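3. The workcell and the term project

3.1 Course setting

Flarkow is a second-year project unit at Sopacua Polytechnic, taken by students in the mechatronics and computing streams. It runs from September to the end of the teaching year, and in the cohort reported here each team had one arm, one slotted table and one discarded desktop computer to work on. The unit replaced an older pick-and-place exercise in which students moved blocks between bins. That exercise was easy to mark and most teams finished it, but we found that students left with the idea that a robot program is a list of points. We wanted a task where the list of points would let them down early, while there was still plenty of term left to do something about it.

Desktop computers turned out to be a wonderful choice. They are cheap to get hold of, they are full of parts made to be fitted and removed by human fingers, and nearly every student already has a rough idea of what is inside one. They also reward care. A memory module goes in straight or it does not go in at all, and a cable in the wrong spot can ruin a motion that worked perfectly on paper. Our students took to the machines with real affection, and several teams gave theirs names in the lab book.

3.2 Task definition

The task was put to the teams in plain terms. The computer lies on its side on the table with the side panel off. The arm must carry out a short list of service operations inside it, using a fixture tray beside the chassis as the place where parts wait before fitting and rest after removal. Teams chose their operations from a common list: seating and removing a memory module, placing a part in an open socket, moving a loose cable out of the way, and closing a lever or latch. Each team had to complete at least 2 operations of different kinds, and at least one of them had to involve contact force, meaning that the part had to be pressed, slid or clipped.

We set three ground rules. The computer is never powered. The chassis may be clamped to the table but may not be cut, drilled or bent. Students may design whatever tray they like, provided the arm can reach every pocket without a person moving the tray during a trial. The second rule caused more debate than the other two put together. Several teams wanted to cut a window in the sheet metal to give the gripper more room, and we understood the temptation, but a technician opening a real machine does not get that choice and we wanted the students to plan around the walls they were given.

3.3 Hardware

Every team used the same kind of arm, mounted over the table so that it reaches down into the chassis. The end effector is a two-finger gripper. The slotted table top is built from parallel aluminium rails, so that clamps and stops can be slid into place and locked anywhere along their length. We can't speak highly enough of this kind of surface for teaching. Students moved their stops dozens of times in the first weeks, and a flat top with fixed holes would have made each of those changes a trip to the workshop.

Control software was built on Vultari, a small teaching library maintained within the unit. It gives students joint and straight-line motion, gripper opening by width, and a simple guarded move that stops when the measured force passes a limit. It does not give them path planning around obstacles. Teams had to work out their own approach points and check them, first in slow motion and then at normal speed. Logging was handled by a second tool, Sedia, which records the commanded pose, the force reading and a video clip for each trial under one trial number. Before Sedia, students kept these in separate folders and spent a sad amount of time matching them up. 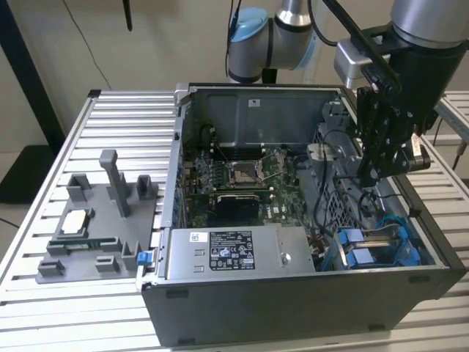
Clearances were the main difficulty from the first week. Most teams began by treating the open side of the case as one big doorway, and planned straight vertical approaches to every target. This works well over the middle of the motherboard. Close to the walls and the drive bay it works badly, as the wrist is a good deal wider than the fingers and meets the metal long before the fingertips get where they are going. The teams that did best drew the wrist to scale on paper and slid the drawing around a plan of the chassis – a very low-tech method, and the one we now recommend before anyone opens a simulator.

Fig. 1. Workcell for the term project, with the arm over the open chassis and the printed fixture tray at its left.

Cables were the second difficulty. Rigid parts stay where they are put, so a position taught in the morning is still good in the afternoon. Cables do not behave this way. They spring back, they sag, and they drift a little each time the chassis is unclamped. Teams that had a perfect run at the end of one session often came back to find the gripper closing on a cable that had not been there before. Some dealt with this by tying everything down, which we allowed. Others wrote a clearing motion that swept the loose cable aside before each attempt. The second approach was slower to get going but held up much better when we swapped computers between teams for the final trials.

3.4 The fixture tray

The tray deserves a section of its own, as it was where the students' thinking showed most clearly. In the first design review, nearly all trays were drawn as neat holders: a pocket for each part, sized to the part, and laid out to look tidy. They were lovely to look at and hard for a gripper to use. A part lying flat in a close-fitting pocket offers the fingers nothing to hold, and a person would get it out by tipping the tray or using a fingernail.

After the first round of trials the designs changed quickly. Pockets gained open sides so that the fingers could reach past the part. Circuit boards were stood on edge in slots, which presents them to the gripper in the same attitude in which they will be fitted. Posts were added as reference points, so that the arm could touch off against the tray and correct for small shifts in its position. Edges that had been square were given a sloped lead-in. None of these ideas was taught in advance, and it was a delight to see different teams come to the same answers by different roads.

All trays were 3D printed. We limited each team to 30 hours of printer time over the term. The limit was brought in to keep the queue moving, and it had a useful side effect. Teams began to print only the pocket they wanted to test, as a small coupon, and saved the full tray until the coupon worked. This habit carried over into the rest of their work, and in the end-of-term interviews students brought it up more often than any other part of the unit.

3.5 Trial procedure

A trial was defined as one attempt at one operation, starting with the arm at its home pose and ending when the arm returned home or was stopped. Students wrote down the expected result before pressing start. A trial counted as a success if the part was fully seated or fully removed, nothing else in the chassis had been shifted, and nobody had touched the equipment. Anything else was a failure, and failures were sorted by the team into one of four groups: missed grasp, lost part, collision, or incomplete seating. The tutor checked a sample of these labels against the video and asked the team to explain any that looked doubtful.

Across the cohort, Sedia recorded 1154 trials that met this definition. A larger number of runs were made without logging, mostly in the early weeks while students were still teaching positions, and we make no use of those here. The logs were closed on 14 July 2024, after which no trials were added or relabelled.

We had worried that asking students to label their own failures would lead to generous marking. The opposite was closer to the truth. Where the tutor disagreed with a team, it was usually because the team had been too hard on itself, for example by recording a collision when the fingers had only brushed a cable. We put this down to the marking scheme, which gave credit for a clear account of a failure and no extra credit for a high success rate.

3.6 What the students found hard

Three observations from the logs and lab books shaped the changes described in Section 5.

First, force limits were set far too low at the start. Students were understandably nervous about pressing on a circuit board, and their guarded moves stopped as soon as the module touched the slot. The log then showed a neat stop and the video showed a module perched on top. We now begin the unit with a session where each student seats a module by hand, with a scale under the board, so that they can feel how firm a push is needed.

Second, teams underrated the value of speed overrides. A program that ran well when slow would fail at full speed, as a part swung in the grip or the table shook slightly. Those teams who raised the speed in small steps found the trouble early. Those who went straight from slow to full often blamed the gripper, and a couple of them redesigned their fingers before looking at the motion.

Third, writing things down mattered more than we had guessed. The lab books of the stronger teams are full of small sketches, crossed-out numbers and arguments. One team filled a page on whether to approach a socket from the left or the right, tried both, and taped the two force plots side by side. We have asked to keep a copy of that page for next year's introduction.

3.7 Costs and upkeep

Running costs were modest. Apart from the arms and tables, which the department already owned, the unit spent just under 2000 dollars on filament, clamps, replacement finger pads and used computers. Finger pads wore out faster than anything else, and teams were shown how to mould their own in the second half of the term. The computers held up very well. Some memory slots lost a clip and one chassis had to be retired, but the rest have been put away for the next cohort along with the full set of trays, which new teams will be free to study, copy or improve on once they have had a first go at drawing their own.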